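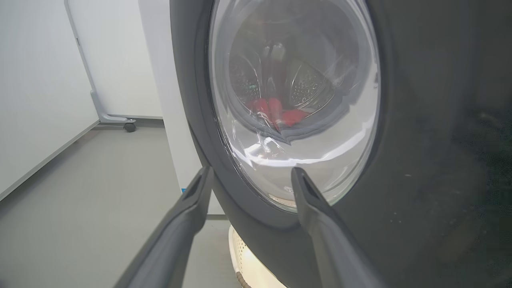 Comparing two finger sets for laundry handling

Charmaine Dlamini, Darcy Lowther and Bartosz Kołodziej
Supervisor: Christos Rallis
May 26, 2026

1. Purpose

Our group compared two sets of fingers on the same parallel gripper. The job was to open the door of a front-loading washing machine, take out a piece of cloth and close the door again. The first set, Stubbs, is short with flat rubber pads. The second, Prura, is longer and tapered, with a slot near the tip. Both were printed in grey at the school workshop in April.

2. Method

The arm started each trial with the fingers low and in front of the door. A small camera at the wrist was the only view given to the operator. Darcy drove for all trials so that skill would not be a factor between sets. Each set got 30 trials with the cloth in the bottom of the drum. We used a red cloth as our standard load. Grip force and joint positions were logged by the Filtden controller, and the full log came to 3,639 rows after we removed test entries.

3. What we noticed

Stubbs held the cloth well but was too thick to get behind the door rim without several tries. Prura got behind the rim more easily. Its weak point was thin fabric, which sometimes slid out of the tips on the way past the door seal.

Glare on the door glass was a bigger problem than we planned for. With the room lights on full, bright streaks covered the lower part of the window and the operator could not judge how far the tips were from the glass. Dimming the lights helped, but then the back of the drum was too dark. Tshepo Oosthuizen suggested a fixed exposure, and we used that for the second half.

4. Next steps

We would keep the Prura shape and add a thin rubber strip inside each tip. The door step should also be repeated on a machine with a lighter front, as the dark rim and dark panel were hard to tell apart on the screen. Spare fingers and print files are in the Biltutham cupboard, second shelf.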